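Call for participants: help us find out why our robot drops things

Hello! I'm Sayaka Tsuji and I look after testing at Wolen, where we're teaching a robot to tidy shelves. We need 6 people to come in during June, and you don't need to know a thing about robots. Being a bit messy at home would probably help.

I'd better tell you what went wrong. Our picking software (it's called Mirkalis, please don't ask why) had been doing nicely on plain boxes, so we gave it toys and packets to deal with as well. Over 109 picks it let go early on 30 of them, and twice the arm carried on moving after someone had pressed pause. It was going slowly and no one was hurt, but I wasn't happy, so I stopped the trials that same afternoon.

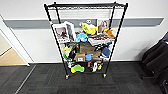 The pause fault was a software one and Osamu Nishimura has fixed it. He's also put in a separate stop button that cuts power to the arm and doesn't go through Mirkalis at all. You'll have one of your own within reach, and you can press it whenever you like, even if you just fancy a breather.

The dropping is still a mystery, and that's the bit we want you for! We always load things the way we've got used to loading them, and I think the robot has learned our habits. You'd put things out however you please, stand behind the line while it works, then tell us what you saw when it let go.
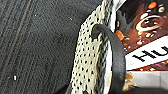
Packaging seems to be the worst of it. Osamu blames shiny wrappers, I blame anything with a floppy edge, and we've both been wrong before. The close-up views are hard going even for me: a dark loop curving down beside a packet with brown, chocolatey artwork and the letters HU, and I have to work out what's near enough to snag. A fresh pair of eyes on views like that would be a huge help.

Sessions last 2 hours, with tea, and we pay travel plus a Rønning gift card. You need to be over 18 and all right with standing for a while. Closed shoes, please, and long hair tied back.

To take part, send me a few lines through the Wolen contact page and put "dropping things" in the subject. If you came to the earlier Vestov trials you're welcome again, just say so.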